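Pavement Condition Surveyor (Field), Paths and Minor Roads

Employer: Vostiven Pavement Survey
Base: Pritis field office
Reports to: Tiruwork Negash, Survey Manager
Contract: Fixed term, full time, starts in October
Positions open: 2
Applications close: 12/8/20

Vostiven carries out visual condition surveys of paved paths, park roads and low-volume access roads for local owners. The work covers routes that are too narrow or too lightly used to be included in a highway inspection program. Results are delivered as section ratings and a defect inventory, which the owner uses to plan sealing, patching and resurfacing.

The current contract, Fatby Phase 2, covers 162 miles of asphalt surface divided into 717 survey sections. Phase 1 was completed with a crew of three. Two additional surveyors are needed to finish Phase 2 before the winter shutdown.

Duties

Walk assigned sections in both directions and record surface defects by type, severity and extent. Defect types include longitudinal and transverse cracking, fatigue cracking, raveling, edge break, depressions and failed patches.

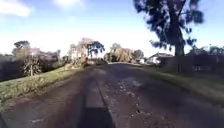
Branching surface cracks and faded patches on a weathered asphalt road.

Measure crack width with a gauge at the points set out in the method statement. Width is taken at the widest point of a representative length, excluding spalled edges. Cracks filled with grit are brushed out before measuring.

Record edge condition, including vegetation encroachment and loss of shoulder support. Note drainage features within six feet of the paved edge, whether or not they are working.

Enter all data on the tablet on the day of survey. Paper sheets are accepted only when the tablet has failed, and must be transcribed within two working days.

Repeat 20 sections per month as blind checks. Check sections are assigned by the office. Surveyors do not have access to the first rating when carrying out the second.

Section layout

Sections are split at junctions, at changes of surface material and at changes of width greater than two feet. A bend alone does not start a new section. Start and end points are fixed by coordinates and by a painted mark or a described landmark. Where a mark cannot be found, the surveyor relocates the point from coordinates and logs the change.

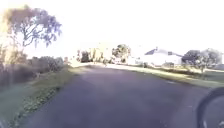 Unmarked asphalt path with a gentle left-hand curve.

Each section receives a score from 0 to 100. Scores are calculated from the defect entries and are not assigned by eye. A surveyor who disagrees with a calculated score may attach a comment, which is reviewed by the data lead, Costel Manole. Comments do not change the score until the review is closed.

Requirements

A two-year degree or certificate in civil engineering technology, surveying or construction, or equivalent site experience.

At least one season of field data collection. Experience with pavement is preferred. Applicants from utility locating, drainage survey or forestry inventory will be considered.

Ability to walk up to nine miles per day on paved surfaces while carrying a 15-pound pack.

Valid driver's license. Survey sections are spread over a wide area and most cannot be reached by public transit. 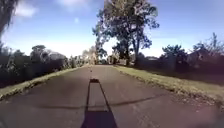

Working knowledge of spreadsheets. Knowledge of GIS software is useful but training on the Derese data package is provided during the first week.

Conditions

Hours are 7:00 a.m. to 3:30 p.m., Monday through Friday, with a half-hour unpaid break. Surveys are suspended during rain and until standing water has cleared, as fine cracks cannot be rated reliably under those conditions. Suspended days are spent on data checking at the Pritis office and are paid at the full rate.

Travel from the office to the first section is paid time. Travel from home to the office is not. A vehicle, safety vest, measuring wheel and crack gauge are supplied. Boots are supplied by the surveyor and reimbursed up to $90 on receipt.

There is a four-week probation period. During this period new surveyors work in pairs with an existing crew member, and their ratings are compared section by section.

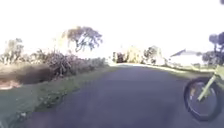
Is previous experience with pavement rating required?
Previous rating experience is preferred but can be replaced by another type of field inventory work. All new surveyors complete the same calibration exercise, regardless of background.

How to apply

Send a resume and a one-page summary of field experience to the Pritis office, marked for Tiruwork Negash. The summary should state the type of data collected, the recording method used and the length of the season. Include contact details for two references, one of whom must have supervised your field work.

Shortlisted applicants will be asked to attend a two-hour practical test outdoors. Technical questions on the rating method may be sent to Costel Manole at the same office.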